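Manta de lã Storngate, tamanho casal

Vendo mantas há anos suficientes para desconfiar de quase todas, e esta foi a primeira em muito tempo que levei para minha própria cama antes de colocar na loja. Dormi com ela um mês inteiro (abril, que aqui já pede alguma coisa por cima do lençol) e só depois fiz o pedido grande para a Sanovetti, que é a tecelagem. Então o que escrevo aqui é de quem usou, lavou e deixou o gato em cima.

A Storngate é tecida em sarja, com lã penteada na trama e um fio um pouco mais torcido no urdume. Na prática: ela cai bem, dobra sem fazer volume e não fica com aquela cara de cobertor de hospital depois de umas semanas. Pinica? Um pouquinho, no pescoço, nas primeiras noites. Eu sou chata com isso e me acostumei. Se você não tolera lã de jeito nenhum, vá de Kurneo, a nossa linha de algodão, e seja feliz.

As medidas são 200 cm de largura, com comprimento suficiente para prender embaixo do colchão e ainda puxar até o queixo. Quem tem cama queen consegue usar, mas sobra pouco nas laterais. Para king eu não recomendo, vai virar disputa de madrugada!

São 405 gramas por metro quadrado. Eu sei que o número sozinho não diz nada para a maioria das pessoas, então vai a minha comparação de uso: é mais pesada que a Patwary, que eu deixo no sofá o ano todo, e bem mais leve que um edredom de inverno. Gosto de sentir um peso em cima quando durmo, mas acordo suando com edredom, e com ela passei a noite inteira coberta até com a janela meio aberta.

Cores: areia, musgo, ferrugem e um cinza que puxa para o azul. O musgo sai mais escuro ao vivo do que na tela do meu computador, já aviso. A ferrugem é a minha. As franjas são torcidas à mão e por isso variam um tantinho de uma para outra, umas mais fechadas, outras mais soltinhas nas pontas.

A manta vai dobrada dentro de um saco de algodão cru, com cordão, que serve depois para guardar no verão. Por fora, caixa de papelão ondulado. Se você pedir mais de uma, junto tudo na mesma caixa sempre que dá, fica mais barato no frete e é menos papelão para você desmontar.
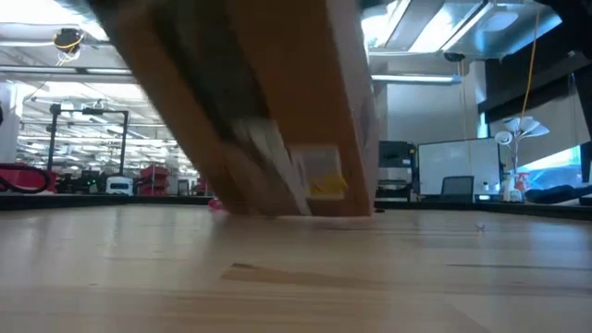
Caixa de papelão com as etiquetas na face de baixo.

Agora a lavagem, que é a pergunta que mais recebo. Dá para lavar em casa, sim. Água fria, até 28 graus no máximo, sabão líquido neutro ou próprio para lã, ciclo delicado e centrifugação curtinha. Nada de amaciante, ele deixa a fibra com uma sensação meio encerada que eu detesto. Seque na horizontal, em cima de uma toalha grande, longe do sol forte. Secadora nem pensar (já encolhi uma manta linda da minha mãe assim e ela lembra disso em todo almoço).

Mas olha, lã quase não precisa ser lavada. Eu penduro na varanda em dia de vento, escovo de leve e pronto. Lavo duas vezes por ano, antes de guardar e quando tiro do armário, e isso porque tem gato na história.

Nas primeiras semanas ela solta um pouco de pelinho, principalmente a musgo, que aparece mais em roupa clara. Passa. As bolinhas surgem onde tem atrito, na parte que fica perto dos pés no meu caso, e saem com aquele pente de lã baratinho. Não use lâmina, por favor.

Para guardar: limpa, seca de verdade, dentro do saco, com um sachê de lavanda ou de cedro. Plástico fechado não.

Ficha rápida
Composição: 100% lã
Trama: sarja
Largura: 200 cm
Gramatura: 405 g/m²
Acabamento: franjas torcidas à mão
Tecelagem: Sanovetti
Acompanha: saco de algodão cru com cordão

Trocas: se a cor não combinou com o seu quarto, me escreva que eu troco por outra, desde que a manta não tenha sido lavada e esteja com o saco. O frete da volta fica por sua conta, o da nova manta eu pago. Defeito de tecelagem é outra conversa, aí mando outra sem custo e peço só uma foto do fio puxado ou da falha.

O cinza está em reposição. Quem quiser pode deixar o e-mail no botão ali em cima que eu aviso assim que chegar, e costumo segurar o pedido por 2 dias antes de liberar para o resto da fila.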